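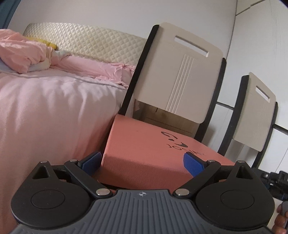 The foam block in coral.

Zivach foam yoga block, reviewed after a winter of use

I bought my first pair of Zivach blocks in October, when the evening class I go to in Molbridge asked people to bring their own. The class shares a hall with several other groups and the cupboard space had run out. I had been using the class cork blocks for two years and had no strong feelings about blocks of any kind. I now have a few.

The Zivach is a plain foam brick with a fine ribbed finish and no shine to it. It is sold in coral, a dark blue and a grey. Mine are the coral, which the shop calls salmon on the shelf label and coral on the receipt. It is a bright colour and easy to find in a dim hall.

Weight and feel

On my kitchen scales one block comes to 110 grams. The cork one I borrowed to compare was many times that, and I notice it most on the walk to the bus. Two foam blocks in a rucksack are no bother at all. They do take up room, so if your bag is already full with a mat strap, a jumper and a flask you may end up carrying one under your arm.

The surface is dry to the touch and slightly rough because of the ribs. My hands get warm in a long class and I have not slipped on it yet. Elli Keskinen, who practises next to me, prefers a smooth block and says the ribs leave lines on her palms. They do, on mine as well, and the lines fade in a few minutes.

How firm is it?

Firm enough for most things. Sitting on it, lying with it under the shoulder blades, or resting the head on it in a forward bend, it is more comfortable than cork or wood. There is a little give, then it stops.

Standing balances are where it falls short. In half moon I put a good part of my weight through one hand, and with the block on its end I can feel it lean. It has never gone over, but I don't trust it as I trust the cork. On its long side it is steady. If you are tall or heavy, or you use blocks mostly for standing work, I would spend the extra on cork.

Alvar Holmgren teaches the class and weighs a good deal more than I do. He tried one of mine for a few weeks in place of his own. His view was that it is fine for restorative classes and for beginners, and too soft for him in anything where the arm is straight and loaded. He gave it back.

Wear

Foam marks. There is no way round that. After the first month mine had a small dent on one corner from being dropped on the hall steps, and there are some thumbnail marks along an edge. A cat would make short work of it. The dent has not spread and the foam has not started to crumble, which my old Fanov block did within the year. The Fanov also had a sharp smell for weeks. The Zivach smelt faintly of new shoes when I took the wrapper off, and by the third evening in the spare room it had gone.

Coral shows dirt more than I expected. Grey marks from the floor come off with a damp cloth and a drop of washing-up liquid. Wipe along the ribs, as going across them just pushes the dirt down into the grooves. Let it dry standing up, away from the radiator. I have not put one in the washing machine and the leaflet says not to.

The edges are rounded, though less so than on the Björklund block, which has a very soft edge and is kinder on the back of the neck. If you want a block only for lying on, look at the Björklund as well. It costs nearly twice as much and comes as a single.

Other uses

I have one under my feet at my desk most afternoons. The chair is slightly too high for me and the block laid flat puts my knees at a better angle. My sister uses hers to kneel on when she weeds, and then complains that it is dirty. It is also a decent height for calf raises if you stand it against a skirting board so that it can't slide. On a wooden floor it does slide a bit if you push it sideways, though on a mat it stays where it is.

Buying

They are sold singly or as a pair, and the pair works out cheaper. I would get the pair. Many poses need one for each hand, and using one block and one thick book is a nuisance. The packaging is a thin plastic sleeve and a paper leaflet with six poses on it, drawn rather small.

My order had one block with a pressed-in line across the face, as if something had been stacked on it in the warehouse. I wrote to the shop and they sent another without asking for the first one back — that is the one now living under the desk.

Good points: very light, good grip, comfortable to lie on, cheap as a pair, smell goes quickly.

Bad points: leans a little when stood on end under a lot of weight, dents, shows marks in the lighter colour.

Four out of five from me. I have bought a second pair in grey for my sister's birthday in March.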